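Bernice Ansah has been making tables for 20 years and still won't let anyone put a hot mug on one. "Not in my shed. At home, whatever, its your table."

We talk over the phone, her end noisy – a kettle, then a dog, then something being dragged across concrete. She's in Getdale, two streets back from the old Koppel mill, in a shed she rents by the month and keeps meaning to leave. Too cold. Leaks by the door. Good light though.

She started on repairs. Chairs mostly, wobbly legs, other people's bad glue. "You learn more from a broken chair than from any course. You see where the bloke got lazy." Tables came later, after an aunt asked for one and then told the whole street.

What does she look for in a board? Long pause. "Grain that goes somewhere. I like the dark lines. People used to ask me to hide them, stain the lot one colour, and I did it because I had rent to pay. Now they ring up and want the streaky one."
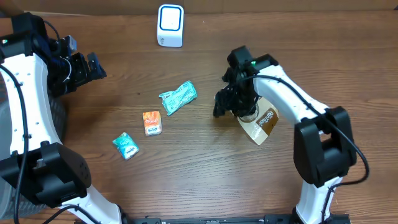 Brown timber, dark streaks running with the grain.

She buys most of her timber second hand. Floorboards, old shop counters, once a stack of church pews that took 12 trips to bring home in a borrowed ute. The nails are the worst of it. She's gone through more saw blades than she'd like to tell her accountant. New boards she gets from a yard at Wudow, and she goes herself. Won't order over the phone, ever.

On finishes she's firm. Oil, thin coats, wipe off the extra, wait. Then wait more. "Everyone rushes the second coat. I rushed it for years. Goes sticky, you get fluff in it, you sand it all back and you've lost a day." And after that? A damp cloth, no sprays. Fresh oil when it starts looking grey and thirsty.

Her apprentice, Kekeli Wumbei, started last September. He gets on the line for a minute. Came from kitchens, the cooking kind, and says the hours are better. "She made me sharpen chisels for a month. I thought she was joking. My thumbs have never been the same." Has he made a table yet? One. It's at his mum's and it rocks a bit – there's a folded bus ticket under one leg. He's going back to fix it.

Ansah takes the phone again. Prices, then. She doesn't love the subject. "People see a cheap one in the shops and ask why mine costs what it does. Fair question. I tell them come and watch for a morning." Some do. One fellow from Honum stayed till lunch and swept up, then bought a stool.

Orders are slow just now and she's using the time on a dining table for herself, the first in all these years. She's been eating off a door on two trestles. The new one will seat eight if they're freindly. No date for it. Legs aren't even cut.

The dog's barking again. She has to go, somebody's at the gate.

Contact us | Copyright 2020 | Back to top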